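Where the Dishes Live: A Small Study of One Kitchen Counter
Home and Living Design, second-year project report
Poppy Nuttall and Tia Tapley

When our tutor, Ruth Lightfoot, asked each pair to pick "a small piece of a home and look at it properly," most of the class went for wardrobes and hallways. We went for the stretch of counter where clean dishes wait to be put away, partly out of curiosity and partly (we admit it) because we both share kitchens where that stretch is a daily argument.

Our practice counter is a gray marble top with pinkish planks behind it, and we grew very fond of it over the term. We wanted to find out how much a person can keep there and still have a clear place to work. We began with a two-tier black metal rack, and we tried it first with plates up top and the lower tray left free, which felt backward to both of us. Tia was sure that heavy things belonged at the bottom! But our visitors kept reaching for the upper tier without being told, and after a while we stopped arguing with them.
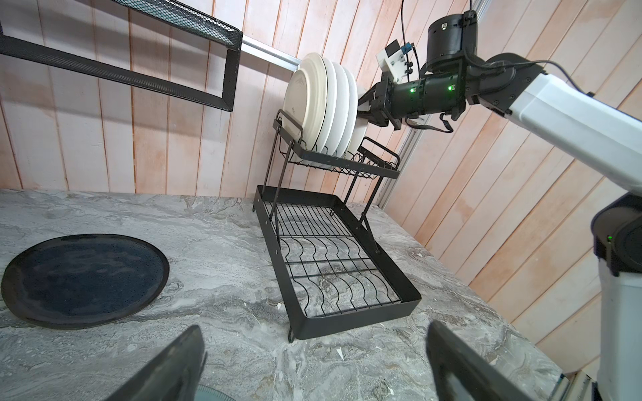 Fig. 1. White plates on edge in the upper tier, with the dark plate laid flat on the counter.

The dark plate gave us more to talk about than anything else. Lying flat, it takes up a surprising amount of marble, and yet people liked having one plate out and ready. Glenys Blackburn, who kindly came in to try the layout, told us she always leaves one out at home for toast and would feel lost without it.

We asked 18 people to put away the same dishes under three arrangements, and we kept a written note of every placement, 489 in all. Mwanahawa Laizer helped us sort through the notes in April, and she was far more patient with our handwriting than we deserved.

The second part of the project was about the flat, awkward things - trays, boards, big platters - that never seem to belong to a rack at all. We tried laying them down, and we tried standing them up against the planks.

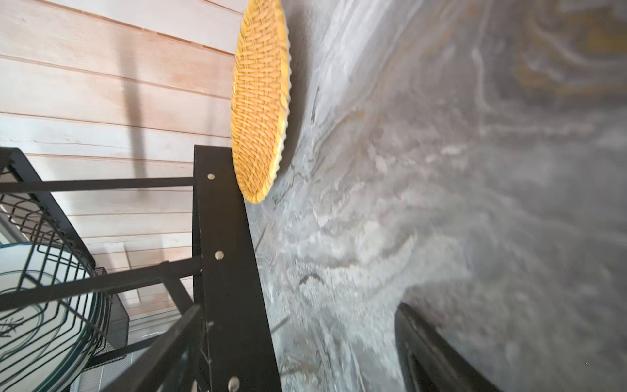

46

Standing the woven tray against the wall was the favorite by a long way. It takes only a thin strip of the marble that way, and several people said it made the counter look cared for, with its warm color beside all that black metal. We had worried about it sliding, so we asked everyone to lean it at whatever angle felt safe to them.

If we did this again, we would include cups and glasses from the start, and we would ask people about the height of the rack as well as what goes in it. Ruth has also suggested trying the same dishes on a shorter counter, and Tia has already offered her own kitchen for it.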